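3 April 2018

I had meant to write this up in one go, back when the first set of fingers came off the printer, but the spring got away from me and so you're getting it in pieces. For those who are new (hello, and thank you to whoever passed the blog around at Tawfik), I've been building a hand-held gripper at home. You squeeze it, the two fingers close, and later on a robot arm is supposed to learn from the way your hand did it. The arm is still a long way off. The gripper, though, has reached the stage where I can carry it from room to room and bother the laundry with it.

Clothing is the big thing on my list at the moment, and the black puffer jacket most of all.
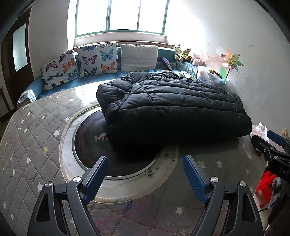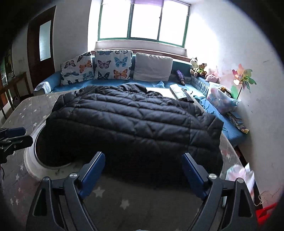
The puffer jacket with the gripper open, in both of them.

**Why a puffer jacket, when a dish towel would be so much easier?**

A dish towel lies flat and more or less stays where you put it. A padded jacket pushes back. If the fingers grab only the outer fabric, you lift a little tent of nylon and the rest stays behind, and if they go in deep enough to catch the filling, you need a good firm squeeze and the linkage has to stand up to it. I wanted to find out early whether mine would.

My old linkage would not. I had made the arms too thin – I was so proud of how light they were! – and under a hard squeeze they bowed outward and the fingertips met at a slant. Driss Naciri, who has far more patience with hinges than I do, came over one evening and sat at the kitchen table wiggling the thing back and forth for the better part of an hour. He didn't say much. Then he asked why I had left so much slop in the pivots, and I had to admit that I'd drilled the holes by eye. We redrew the arms thicker that same night and I printed them again over the following two days, with proper bushings this time.

The pads went through a few lives too. My first ones were smooth, which works beautifully on a cardboard box and hopelessly on anything slippery. Shaimaa Soliman gave me a scrap of the textured rubber she uses on her own project over at the Didcombe workshop, and I've stuck with that sort of surface ever since. I cast mine in a little mold that cost me an entire weekend and one good mixing bowl (sorry, Mom). They do pick up fuzz like nobody's business, so I keep a roll of tape handy and dab them clean when I remember to.

I've been keeping a log of every grasp I try, nothing fancy, only what I was picking up and whether I liked the result. As of last night it has 1177 lines, and 148 of them are marked "jacket." A good many of those have a rude word in the notes column. What I keep seeing when I read back through them is that I do better when I go for a seam. There's less padding there to fight, and the fingers settle into the dip almost by themselves. I'd love for the arm to pick that up from me one day without my having to spell it out, but we'll see.

Still to do: the return spring is too stiff, and after a long session my thumb lets me know. Wael Mahrous thinks I should swap it for a pair of softer ones, one on each side, and he's mailing me a bag of 6 to play with. I also need to reroute the cable, which catches on my sleeve every time I turn my wrist over. I'd like both fixed before July, when Nesma Abdelaziz is lending me a proper motor and I can start thinking about the arm end of things.

If you've cast your own pads and found a rubber that doesn't collect lint, please write to me. I'll put the drawings for the thicker arms up once I've cleaned up the file names.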